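Startseite Produkte Greifer Zubehör Richtlinien Service Kontakt

Zallent > Handgeführte Greifer > Regeln für die Arbeit am Tisch

Dec 2, 2019 - Gwawr Pritchard

Die Arbeitsregel Otusden liegt jedem Zallent-Set mit 2 handgeführten Greifern bei. Sie gilt für das Aufnehmen und Ablegen kleiner, weicher oder verhedderter Teile und ersetzt das Merkblatt vom Juni.

Vor Beginn

Tischdecke glatt ziehen. Das Tablett muss flach stehen, Kanten nicht unterlegen. Kabel so führen, dass sie weder im Tablett noch über den Teilen liegen. Ringe und Armbanduhren ablegen. Die Backenbeläge mit einem trockenen Tuch abwischen - kein Lösungsmittel.

Während der Arbeit

Jeder Greifer fasst immer nur ein Teil. Perlenarmbänder am Strang greifen und senkrecht anheben, Haargummis am gerafften Stoff. Liegt ein Teil unter einem anderen, wird zuerst das obere versetzt. Die Spitzen der beiden Greifer sollen sich nicht berühren.

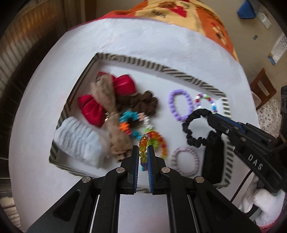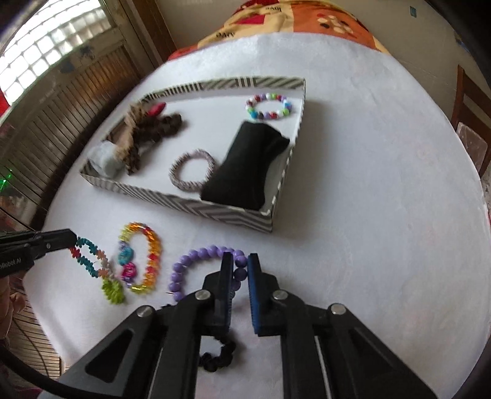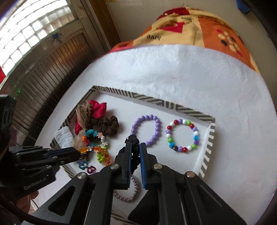 Perlenarmbänder und Haargummis, bearbeitet mit zwei Greifern.

Fällt ein Teil neben das Tablett, bleibt es bis zum Ende des Durchgangs liegen. Mit der freien Hand wird nicht nachgeholfen. Gerissene Stränge sofort aussortieren, lose Perlen geraten sonst in die Gelenke.

Wartung

Gelenkbolzen alle 600 Griffe auf Spiel prüfen, Beläge paarweise tauschen. Ersatzbeläge führen wir unter der Bezeichnung Sedent, Packung zu 11 Stück - ein Paar pro Greifer wird also gebraucht, der Rest reicht für fast 2 weitere Wechsel am kompletten Set. Die Aufbewahrungstasche Gwynne ist gesondert zu bestellen.

Fragen zur Arbeitsregel beantwortet Morfudd Rosser im Service. Bitte die Seriennummer beider Greifer angeben.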